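The kettle that came back

In the town of Wistau, repair has become again a normal part of the week

By Hortensia Bustos

My grandmother had one kettle in her whole married life. I have had six, and I am not yet old. When I told this to the people at the repair evening in Wistau, they did not laugh, as I had hoped. One man asked me what had been wrong with each of the six. I could remember the fault of only one, which leaked. The other five I had simply stopped liking, or they had stopped working on some morning when I was in a hurry, and by the evening there was a new one on the counter.

Wistau is a small town with one long street and a river that nobody from outside has heard of. Until the nineties most families here lived from the Prosorden works, which made heating plates, irons and small ovens. The works closed and the building is now divided between a carpet shop and a gymnasium. But the people who had worked there stayed, and they stayed with their knowledge. You can still find, on almost every staircase, a person who knows how a thermostat is built.

For a long time this knowledge was of no use to anybody. New appliances were cheap, and the discount shop on the ring road sold irons for less than a lunch. "My children brought me a new toaster for every birthday," a retired fitter told me. "I opened the old ones in the cellar, for company."

The repair evenings began in November, in a room above the library. The first time ten people came, and seven of them wanted only to look. Today there is a waiting list. You write your name on a sheet by the door, together with the object and what it does or does not do any more, and then you drink tea until somebody calls you. The rule of the house is that you must sit beside the person who repairs your thing. You may not leave it and go shopping.

I found this rule strict. After two visits I understood it better. Most of us have never seen the inside of the objects we use each morning, and when we see it, we are surprised how little is there. A heating element, a switch, some wire, a few screws. The mystery is gone in five minutes. A woman who had come with a hairdryer looked into the open case for a long time and then said, a bit offended, "Is this all?"
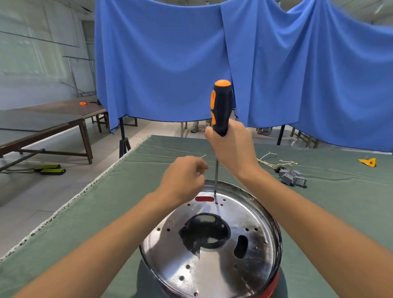

The trouble with screws

If you ask repairers what makes them angry, they do not speak first about electronics. They speak about screws. Then they speak about glue. An older appliance opens with one common screwdriver. In a newer one the screws may have a head with three wings, or a star with a pin in the middle, and under the last of them the two halves are glued anyway. To open such a case without breaking it is possible, but it takes an hour, and after that hour it perhaps cannot be closed.

The firm Ellery, which sells spare parts from a warehouse forty minutes away, keeps a list of the parts that customers ask for and that cannot be had. When I visited in spring the list had 517 entries. Many are very simple: a rubber ring, a lid hinge, a small foot. The manager showed me a hinge for a kettle lid, a piece of plastic not longer than a fingernail. Without it the lid does not stay shut, and a kettle whose lid does not stay shut will not switch off as it should. So the whole kettle goes into the bin for the sake of a hinge.

Ellery has now begun to have some of these pieces made in small numbers by a workshop called Grerko. The workshop wants an order of at least 100 pieces, and this is a risk, for who can say whether a hundred people with the same broken hinge will ever learn that the hinge exists? "We sold four in the first month," the manager said. "Then a teacher wrote about it in a parents' newsletter and we sold all the others in a week." He told me this with great pleasure.

What it costs

I do not want to make repair sound more beautiful than it is. It is slow. On my second visit I waited almost two hours with a lamp, and at the end the lamp could not be saved. The evenings cost the visitor nothing, but the room must be heated and the measuring instruments must be checked every year. The town gives 2,000 euros for each year, and the rest comes from a tin beside the tea.

There is also the question of safety, and on this point I met real disagreement. Some repairers will not touch anything that heats water. Others say that exactly these things are worth the effort, and that a good test at the end protects everybody. In Wistau they have agreed that no mains appliance goes home before a second person has tested it. I saw this test fail twice. Both times the owner went home without the appliance, and one of them was not polite about it.

A small shop owner on the long street told me that he was against the evenings at the start. He sells household goods and he feared for his trade. Now he sends customers up the stairs himself, and he has put a drawer of fuses and cable beside the till. He says he earns less on kettles and more on small things, and that people stay longer to talk. Whether this is good for business he has not yet decided.

My own kettle, the sixth, stopped in the spring. I carried it to Wistau on the train, in a bag, with some shame. The fault was a contact in the base which had become dirty. A boy of fifteen cleaned it while his uncle watched and said nothing, and then the uncle made the test. I took the kettle home on the last train and made tea at midnight, although I did not want any.

The next repair evening is on Wednesday, July 17, 2024, in the room above the library. Names can be written on the sheet from five o'clock. Please bring the cable, too, if it comes off, and for microwave ovens ask first.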